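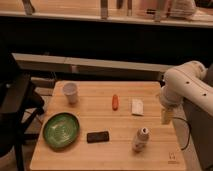 *Table 2 before clearing, 28/05/2025.*

**Thread: Clearing order for shared tables**

**d.gavrila**
Members are asked to comment on the draft procedure for the Stoica dining room. The draft directs staff to remove the plate first, then the cup, and to wipe the wood last.

**h_ursu**
I do not support that order. Small items should be collected first. The orange piece near the middle of the table could easily roll to the floor once the larger pieces are being moved.

**GPrado**
I respectfully disagree. The green plate takes up the most space and should go first. The bottle on its side concerns me more; the draft should require that bottles be stood upright before any other step.

**h_ursu**
Agreed on the bottle. I maintain my position on the plate.

**r.pirvu**
Please also state what is to be done with the flat white item. If it is a napkin, it should be discarded. If it is a packet, it should be returned to the shelf.

**d.gavrila**
Both points will be added. The order of the plate remains open, and comments will be accepted for 10 more days.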